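Section 4: Setting up the scoreboard and the table console

OK, boxes open, packing foam all over the bleachers, and there's a game to run. I wrote this section after setting up the Pinex scoreboard in more school gyms than I can remember, and I've put things in the order I do them myself. The printed sheet in the box does the console first and the board second. I do it the other way around and it saves me a walk across the floor every time.

You'll need the board, the Edel console (the gray box with the keypad), the long data cable, the two power leads, the horn and the bag of clips. Have gaffer tape on hand too. It doesn't come in the box and I wish it did!

4.1 Hanging the board

1. Pick the wall. The table crew and both benches need to see the board without turning all the way around, so one of the end walls is usually best. If your gym has a stage at one end, use the other one.

2. Check what the wall is made of. The brackets are meant for concrete block or a steel rail. Drywall won't hold them, even with the fancy anchors.

3. Put up the two brackets with the long bolts, finger tight for now. Get the level on them, then tighten. I've seen a board hang crooked for a whole season and once you notice it you can't watch the game.

4. Lift the board on. Two people on ladders and one on the floor calling left and right. The hooks click when they seat, and you want to hear it on both sides.

5. Run the safety chain through the eye at the top and close the link with pliers.

CAUTION: Do not hang the board with the power lead plugged in. Do not hang it alone, either. It's wide and it catches you off balance before you feel the weight.

Note: the wire guard that protects the digits from stray balls goes on last, after you've tested everything. If you put it on now you'll be taking it off again in 4.4.

4.2 Running the cable

The Edel talks to the board either by cable or by radio. My advice is to run the cable even if you plan on radio. Gyms fill up with phones on a Friday night and the radio gets moody (mine dropped out in the last minute of a one-point game, and I will be hearing about that one until I retire).

1. Start at the board and work toward the table. Plug the end with the red collar into the socket marked DATA, push, and turn a quarter turn to the right.

2. Bring the cable straight down the wall. Clip it at every second block.

3. Follow the base of the wall to the sideline. Stay behind the bleachers if they fold out, and leave slack where they hinge. A bleacher will chop through this cable like a carrot.

4. Cross to the table at the one spot where people don't walk, if you have such a spot. Tape it flat the full length, with the tape running along the cable and not just across it in little bridges.

5. Coil whatever is left under the table, loosely.

CAUTION: Never run the data cable across the playing floor or through the space behind the baskets. Players land there.

Note: if the supplied cable is too short, order the extension from Istmont, who handle the parts. The part number is 669. Please don't splice two cables with tape and hope. I've tried it and you get a clock that skips.

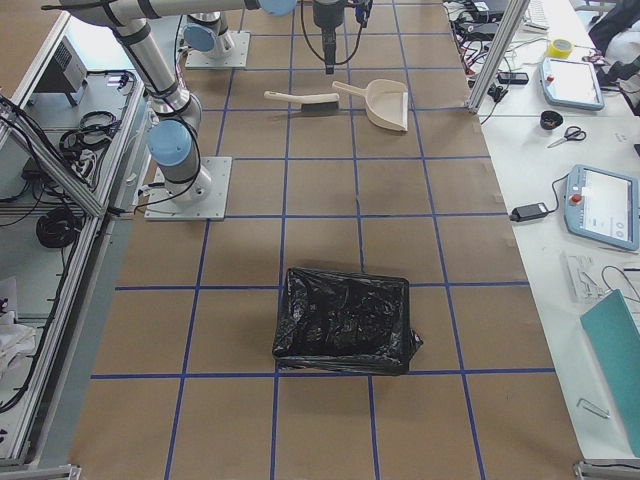 Page last changed: June 27, 2019

4.3 Starting the console

Put the Edel in the middle of the scorer's table, right in front of whoever is running the clock. The scorebook goes to the left of it and the horn button to the right, unless your clock person is left-handed, in which case swap them and everybody will be happier.

1. Plug in the board and wait. All the digits light up as eights, then go dark, then show zeros. Let it finish.

2. Plug in the console and hold the green key until it beeps.

3. The screen asks for a board code. Every board leaves the factory on code 152. Type it in and press ENTER.

4. If your school has two boards, give them different codes now. Go to SETUP, then BOARDS, then CHANGE CODE, and follow the screen. Write the new codes on a strip of tape and stick it under the console, where next year's crew will find it.

5. Pick your sport. The list has basketball, volleyball, wrestling and a plain clock. For basketball you'll be asked for the level, and this matters quite a bit, as the period lengths and foul limits come from it. Middle school, freshman, JV and varsity each have their own line and you can edit every one of them to match what your league does.

6. Type in the team names. The Edel takes up to 16 characters, spaces included. If your name is longer than that, decide on the short form together with the coach before the first home game. I once shortened a visiting team's name on my own and got it badly wrong, in lights, in front of their grandparents.

7. Press SAVE AS HOME. The next time you start up, your own team is already in there and you only need to type the visitors.

Note: the console remembers the last game if the power goes out. When it comes back, it asks RESUME? and you have to press ENTER. If you press CLEAR, it starts over from zero. I know people in a hurry press CLEAR. Put tape over CLEAR if you have to.

4.4 Testing before anybody shows up

I do this with an empty gym and the house lights fully on. Leave yourself a good half hour the first time. After that it goes quickly.

1. Run the clock from the start of a period down to zero. Watch the board, not the console. The digits should drop evenly, with no jumps.

2. Let it hit zero and make sure the horn goes off by itself. Then press the horn button by hand. It's loud! Warn whoever is in the office next door.

3. Add points on both sides, one, two and three at a time. Take a few away again with MINUS. You will need MINUS, everyone does, and your thumb should know where it is.

4. Run the fouls up to the bonus on each side and check that the little light comes on by the correct team. The bonus light belongs next to the team that gets to shoot. If it shows on the wrong side, go to SETUP, then BONUS, and flip it.

5. Flip the possession arrow back and forth.

6. Call a timeout from the console and see that the timeout counter drops by one.

7. Walk to the far corner of the top row of the bleachers and read the board from there. If the sun comes in through high windows, do this at the hour you usually play. Brightness is under SETUP, then DISPLAY. I keep ours one step below the top, and in November, when it's dark by tip-off, I go down another step.

Now put the wire guard on. Four screws, and the open side of the clips faces down.

4.5 Things that go wrong

The board shows two dashes and nothing else. The board is fine, it just can't hear the console. Check the quarter turn on the DATA plug first. It feels seated long before it is.

One part of a digit stays dark. Take down the guard, press gently on the back edge of that digit, and see whether it comes on. If it does, the ribbon has worked loose and you can push it home with the power off. If it doesn't, Istmont sells single digits.

The horn sounds on every timeout. Somebody turned on AUTO HORN. Some leagues like it. It's under SETUP, then SOUND.

The clock starts by itself. In my experience that's a sticky START key, and a sticky START key is soda. Unplug the console, wipe it with a barely damp cloth, let it dry overnight. Then make a rule about drinks at the table and be mean about it.

Console says LOW MEMORY. It stores 400 games and then complains. Go to HISTORY and delete the old ones, or save them to a memory stick first if your stats person wants them (ask, they nearly always do).

CAUTION: Do not open the back of the board for any reason other than seating a ribbon, and only with the lead out of the wall. The power supply holds a charge for a while after you unplug it. Give it ten minutes.

4.6 Putting it away

The board stays up. The console goes back in its case, with the power lead on top of it and not underneath, where the plug scratches the screen. Unplug the data cable at the table end only, put the rubber cap on it and hang the coil off the floor. If your custodians run a floor machine at night, they'll thank you for that last part.

Season settings, tournament mode and the shot clock kit are in Section 5. If you don't have shot clocks, skip ahead to Section 6 and get your table crew practicing.

Vigfúsdóttir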